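Ataahua Hoani has a rule for equipment salespeople: she will not look at a video until she has seen the invoice for the spare parts. "They get to the price of the arm in the first minute," she says. "Then you ask what the fingertips cost, and how long they last, and it goes quiet."

Hoani runs purchasing at Jilska, a small firm that sorts and repacks returned goods for online sellers. Jewelry is the worst of it. It comes back in the wrong pouches, knotted together, with a charm missing or a charm too many. For two years her managers have been asking whether a machine could do some of the sorting, and for two years she has been the person saying not yet.

The latest plan, dated 4/8/25, asks for three sorting cells by the end of next year. She has it on her desk with a lot of pencil on it. The supplier, Grondell, quotes a rate of 186 pieces an hour. Her best bench worker does 161.

"So on paper I gain 25 an hour," she says. "Now take out the time when someone has to walk over and untangle a chain. That line isn't in the quote. I asked for it twice."

She is no kinder to the cheaper route, which is to buy hand-held grippers first, have people record themselves handling goods with them, and pay for the arms later. Judit Antal, who plans automation projects at Vosance and has been advising Jilska, likes that route. Hoani calls it "a smaller bill that comes more often." 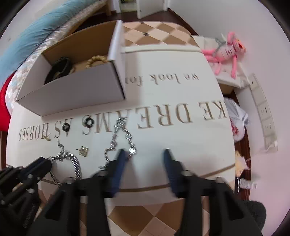
Antal's case is that the hand-held stage is where you find out what you are buying. Arms can wait, she says, and so can the fancy cameras; what she wants to see early is a pair of fingertips next to the awkward goods. A bracelet of small links with a round charm is a fair test, with a heavy curb chain lying to one side and a small square gold pendant. "If your budget was written around boxes, you look at that and you write it again," she says. "I would sooner a client did that in April than after the purchase order."

Hoani agrees with the last part. What she doubts is the arithmetic that comes after. Vosance suggested five hand-held units. Each one needs a person to use it, and those people come off the benches, where they are earning money. "Whose budget is that? It isn't in equipment. It isn't in training either. I looked."

Antal concedes the point, mostly. She says clients nearly always leave out labor at this stage, and that she now puts it on the first page. She also says Hoani is comparing a new machine with her best worker on a good morning - and that the afternoon figures would look different. Hoani says she would be happy to see the afternoon figures for the machine, too.

Neither of them thinks much of leasing. McAlister, the finance company Jilska normally uses, offered terms on the full cells but would not cover grippers or spare fingertips, which it treats as supplies.

For now Hoani has approved one hand-held unit and a box of spare tips. The three cells are still in the plan, moved back a year, with a question mark she wrote beside them. "I'm not against it," she says. "I want a number for the bad days. Send me that and I'll read the rest of the brochure."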